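# How do I sort a garage full of small parts without losing my mind?

Posted in Home & Garage > Storage and Organizing

**saltbox_lane**

We bought a house in Grena last September and it came with the contents of the garage. The sellers asked if they could leave it all and we said yes, thinking it was mostly shelving and paint. It was mostly small parts. Coffee cans, cigar boxes, baby food jars, bread bags with twist ties. There are screws and bolts, which I can handle, but also plumbing pieces, electrical bits, furniture hardware, and a large number of little plastic caps, plugs and feet that I can't name.

I've had one go at it already. I spent a weekend putting like with like on a sheet of plywood, and by the end I had a lot of small piles and no place to put them, so they went back in the cans in a slightly different order. I'd like to avoid doing that again.

What I have to work with:

- A wall of metal shelving (Skudar, the bolt-together kind) that is solid and can stay.
- One drawer cabinet with 40 small clear drawers, several of them cracked.
- A workbench that gets used for bikes, so I can't keep it covered with piles for weeks.
- A budget, but a small one. I'm not going to spend $1,000 on matching bins.

What I would like to know is how to choose the categories. Do you sort by what a thing is, by size, or by the job it's for? And what do you do with parts you can't identify? My spouse says throw out anything I can't name in a few seconds. I'm not against that, but the week after I throw something out I tend to find the thing it came off.

I'm also curious whether anyone keeps a list. Part of me wants a spreadsheet and part of me knows how that goes.

---

**benchdog**

I've done this twice, once for a house and once for a shop, and I made the same mistake both times before fixing it. The mistake is sorting too finely too early. You had the right idea with like with like but you went to small piles on the first pass. On the first pass there should only be four groups:

1. Fasteners (screws, bolts, nuts, washers, nails)
2. Water (anything plumbing, hose, irrigation)
3. Power (anything electrical, including fuses and wire nuts)
4. Everything else

Use something big for each, like dish tubs or the bottom halves of moving boxes. Tip a can out, push the contents into the tubs, next can. Don't stop to look at anything. If you catch yourself reading the head of a bolt you've already slowed down too much. Because the tubs can be lifted onto a shelf, you get your bench back whenever you need it.

The second pass is done one tub at a time, on a different day. This is when you pick categories, and my answer to your main question is that it depends on the tub.

Fasteners get sorted by type and then by size, because when you want one you already know the type. Wood screws together, machine screws together, and so on. I keep metric and inch apart and I do that before anything else. A thread gauge is cheap and saves a lot of squinting. If you don't want to buy one, keep a few bolts whose size you're certain of and try loose nuts on them.

Plumbing gets sorted by job. You'll never go looking for "a rubber washer." You'll go looking for something to stop the kitchen tap dripping. So one bin for taps, one for toilets, one for drains, one for the garden hose. A washer that could go in two bins goes in whichever one you're likely to open first. Look hard at old rubber while you're there. If it's stiff or has cracks when you bend it, get rid of it, since it'll only leak later.

Electrical I'm strict about. Old outlets, old switches, anything with a scorch mark, anything with brittle insulation, all goes. New ones don't cost much. Keep wire nuts, cable clamps, cover plates and unopened things. If you keep loose fuses, check that they fit something in your own house. Batteries and old fluorescent starters shouldn't go in the household trash, so look up what your county takes.

The everything-else tub is where your caps and feet will land. Sort that one by where it goes in the house. Furniture, doors and windows, appliances, yard. Whatever is left after that is your unknowns.

For unknowns I use one box with a lid. Just one. When it's full, something has to leave before something else goes in. That has settled the argument in my house.

On the drawers: the cracked ones can be fixed with clear packing tape on the inside. It isn't pretty but it holds. Don't put heavy things in the top rows or the cabinet will tip when you pull a full drawer out. Screw it to a stud or to the upright on that shelving. The Skudar uprights I've had were punched all the way up, so it was easy to bolt things to them.

---

**moth_and_rust**

just throw it out. I kept my dad's cans through two moves and used maybe a handful of it. when you need a screw you go and buy a screw. the store at the end of Saron Street (if you are the Grena I think you are) sells singles out of drawers

---

**saltbox_lane**

Yes, that Grena. Berrada Hardware? I've been in there. They do sell singles but they close at noon on Monday, which is somehow always when I need something. I'm going to try the tubs first.

---

**quietledger**

I'll answer the part about the list, as I'm the person who made the spreadsheet.

Mine got to 1,406 rows. I had a column for the part, a column for size, a column for material, a column for how many, and a column for which drawer. It took most of a winter. I stopped updating it the following spring. The quantity column was the first to be wrong, since you don't walk back to the computer after taking out two washers. Once one column is wrong you stop trusting the others, and then you're back to opening drawers.

What I do now is much smaller and it has lasted:

- Every container has a label on the front in plain words. "Toilet." "Cabinet hinges." "Screws, drywall." I use masking tape and a marker, so a label can be changed without any effort. A label maker is nice but I found I put off relabeling when I used one.
- Every shelf has a letter on it.
- There's one sheet of paper inside the door with the letters down the side and a few words next to each. "C: paint stuff, door hardware." That's the whole list.

I don't record quantities of anything. If I take the last one, I put the empty bag on the hook by the door, and the bag goes with me to the store. The bag usually has the size on it, which helps more than a note would.

A few things I'd add to what benchdog wrote.

Keep sets together even if it breaks your categories. If you find a bag with the hinges, screws and bumpers for one cabinet, leave it as a bag and put it with furniture. I once split up a complete set of blind brackets into screws, plastic and metal, and it was a long evening putting them back.

Tape spare parts to the thing they belong to whenever you can. The extra shelf pins for our bookcase are in an envelope on the back of the bookcase. The spare feet for the washing machine are in a bag behind the washing machine. Those parts never need a drawer and you never have to remember where they are. I'd do a walk around the house with the unknowns box before you decide on it. Look under chairs, at the ends of curtain rods, under the fridge, inside closet doors. You'll place more of them than you'd think, especially the plastic caps. A lot of them are end covers for tubing or covers for screw heads, and you can tell which by whether the inside is smooth or has ribs.

For ones you still can't place, measure the opening, not the outside. The outside is only for looks. The inside is what has to fit, and if you post the inside measurement somewhere like this, people can help. A photo with a ruler in it is good too. I'd post the odd ones one at a time. When somebody puts up a picture of a whole jar, the replies all go to the one or two things on top.

Color can help a bit with grouping but I wouldn't rely on it. The same fitting gets sold in different colors by different makers. Parts made of two pieces should stay assembled until you know what they are. I've pulled caps off things to see inside and then not been able to say which cap went with which body.

As for your spouse's rule, I'd use it for anything metal and common and not for anything molded. A mystery bolt can be replaced. A mystery clip off a window usually can't be bought without buying the window hardware with it.

Last thing. Glass jars look good on a shelf but I moved away from them in the garage. One dropped jar of small nails mixed with broken glass and you have to throw out the lot.

---

**saltbox_lane**

Thank you, this is useful. First pass is done and the four tubs are on the bottom shelf. Fasteners filled up first, as expected. The bench is clear and I've started on plumbing, where most of the rubber was hard as a rock and has gone out.

I like the sheet inside the door and will do that in place of a spreadsheet. The unknowns have their box, with a lid, and I'll take it around the house when it rains.

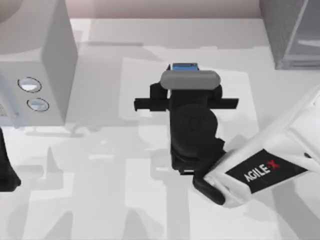 *Two-piece part: rounded gray cap, blue below.*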